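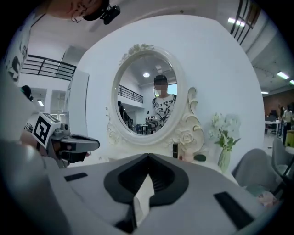

Recording demonstrations at a dressing table with a mirror on it

When we started the Paiva tasks at Sollham, we did what I suspect most groups do and kept every shiny thing well out of the way. It made for lovely clean trajectories, and then the policy met its first real bedroom and drove the gripper confidently towards the reflection of a bottle. So we now record with the mirror in, on purpose, and after a fair bit of trial and error we have a way of doing it that I'm happy to pass on. These notes assume you already have a pair of hand-held grippers calibrated and a task in mind. If you have recorded at a plain table before, most of this will feel familiar, and you can skim until you reach the mapping pass.

Setting the table

Put the mirror where a person would really have it, upright and facing the operator, and leave enough surface in front of it to work on. An ornate frame is a help, as it happens. All that carving gives the tracker something fixed to hold on to right beside the glass, whereas a thin plain frame leaves you with very little. A vase of flowers to one side does a similar job, provided you don't stand it in a draught (petals that wave about are worse than no petals).

Clean the glass before you begin. Smudges catch the ceiling lights, and they change as people touch things, so a session can drift from its own map without anyone noticing.

Small items go in front of the mirror last of all. Move them between episodes, and let some of them end up close to the glass, so that the object and its reflection are both in view and nearly touching. Those are the episodes the policy learns most from, and they are also the ones you will be tempted to throw away because they look a mess.

The mapping pass

Do this with the table set but with the small items taken off. Start a couple of steps back and walk in slowly, then swing to the left and to the right, keeping the frame of the mirror in sight the whole way. Finish with the gripper near the place where the first grasp will be.

The still parts of the room are less trouble in a mirror than you might expect. To the tracker, a reflected railing behaves like a real railing a long way behind the wall, and it stays put as you move. What causes bother is you. Your own reflection moves each time you move, and if you fill the glass then a good share of the tracked points will be sliding about with you. So for the mapping pass, stand off to one side and hold the gripper out at arm's length, even though it feels silly and your shoulder will complain.

We run the pass through Colard and look at the points it keeps. If a clump of them is sitting on the glass where the operator was, mask the glass by hand and run it again. I usually allow myself three goes at this before I move the mirror and start afresh.

Markers and their reflections

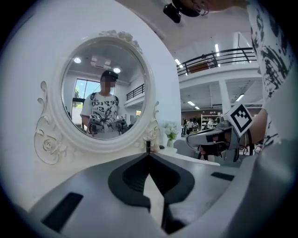 Tainá Damasceno wrote to us that her group had turned the markers on both grippers to face away from the glass, and that they lost the second gripper far more often as a result, so in the end they turned them all back. We had been on the point of trying the same thing, and I am very grateful for the warning!

A reflected marker reads back to front, and a sensible detector will refuse it. The trouble comes when the detector is set to be forgiving. Ours was allowed to correct several wrong squares, which had been a kindness in poor light, and every so often it would accept a reversed pattern as some other marker altogether. The second gripper then leapt across the room for a moment and came back. Turn the correction down, list only the marker numbers you really use, and reject any jump that a human arm could not make.

Recording the episodes

We collect around 100 episodes for each arrangement of the table, in blocks of five, with a pause after each block to let the operator put their arms down. Change the operator's clothes or, better still, the operator, partway through. The person in the mirror is part of what the policy sees, and if it is always the same shirt then the shirt becomes part of the task.

Stand naturally now. All that leaning to one side was for the map only, and the demonstrations should have you in the glass just as they find you.

Faces

A mirror puts the operator's face into the recording, and anybody walking past behind may turn up too. Blur faces before the files leave the recording machine. Our blurring step sits in Zuvent and runs before the episodes are cut up, and we play a handful back by eye, looking in particular at moments when the gripper swings quickly, as a face that appears for only a few frames is the sort that slips through. Ask people beforehand in any case.

Checking what you have

Replay every episode with the tracked path drawn over it. Gaps in the path near the glass usually mean that the gripper came too close for the camera to see any of the frame, and four or five centimetres further back is often all it needs. Keep the rejected episodes in a folder of their own, with a word or two about what went wrong. We went back to ours in October, after changing the marker settings, and got a good many of them to track after all.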